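26 September 2019

Woke up before the alarm again, at ten to five. The window was still dark and I could hear the first bus to Clemolach going up the hill. I stayed in bed and repeated the past tenses in my head, because today was the writing test, and then I fell asleep again and almost missed the second bus.

The test was two hours. We had to write a letter of complaint and also a short text about a journey. For the letter I complained about a hotel with no hot water, which I think everybody did. For the journey I wrote about moving here in December, with the two suitcases and the box of my mother's plates. I wrote "the luggages" and saw it only when I was reading the last time, so I corrected it very neatly. There is one sentence I am not sure of: "I had been knowing him for a year." I think it is wrong. I looked in the grammar book on the bus home, and yes, it is wrong. It should be "I had known him." I was angry with myself until the bridge and after that I looked at the river.

The result comes in two weeks. I need it for the evening course in bookkeeping, and the course needs a deposit of 1000, which I have, and the rest later, which I do not have yet. In the savings account there is 3442 now. If I take out the deposit and the winter rent, it becomes a small number. I wrote it all on the back of an envelope and then turned the envelope over, so as not to look at it during lunch.

Lunch was lentils. They were better than yesterday.

In the afternoon I went to Mendes for thread and for a zipper to repair the gray jacket. The lady there remembered me from the spring and asked if the curtains are finished. I had to say that one is finished. She laughed, but in a kind way. She showed me a zipper with metal teeth and another one with plastic teeth, and I took the plastic one. On the way out I met Nestor Javier, who was carrying a ladder. We walked together to the corner, very slowly, because of the ladder, and he told me that the Fluvuven choir starts again next week and they are missing low voices. I am not a low voice. He says I can be one if I come early and do not drink coffee. I said I will think about it, and I am thinking about it. I would like to sing again. The last time was at home, in the church, and I knew all the words without paper.

I called my sister after that. She is well, the boy has a new tooth and a cough. She asked if I eat properly, and I said lentils, and there was a silence. She asked again about the flat, if it is warm, and I told her that the landlord promised somebody from Stanolier for the heating before the cold comes. He promised this also last year. I did not tell her that part. We spoke for almost an hour, and then she had to go, and the kitchen was very quiet after.

I have been thinking about the quiet. In the first months I was afraid of it and I kept the radio on, even at night. Now I turn it off on purpose. I can hear the neighbor upstairs moving a chair, and the pipes, and my own pen. I do not think I am lonely, or maybe only on Sundays. When I read the first pages of this notebook, I find that I complained on every page about the wind. Today there was wind and I did not write about it until now.

Evening: I sewed in half of the zipper. It goes in a small wave at the bottom, and I will have to open it again. Read some 3000 words of the library book, the one about the lighthouse family, and underlined in pencil the words I do not know: "gale," "stubborn," "hinge." I like "hinge." The book must go back on Monday and I am not even at the middle. Too many aunts in it.

I also made a short list for the weekend. Wash the blanket. Ask the price of an air fryer, because the oven here burns everything on the left side and my sister says that with hers she cooks for one person without waste. Write to the school. Buy stamps. Go to the choir, question mark.
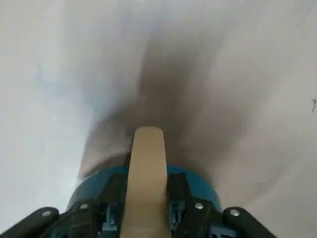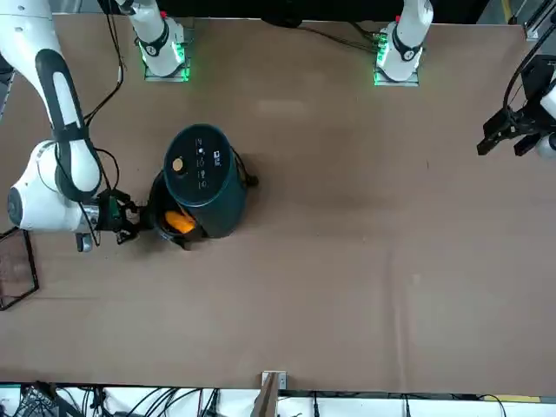 Second picture: teal air fryer with the drawer pulled out, something orange inside.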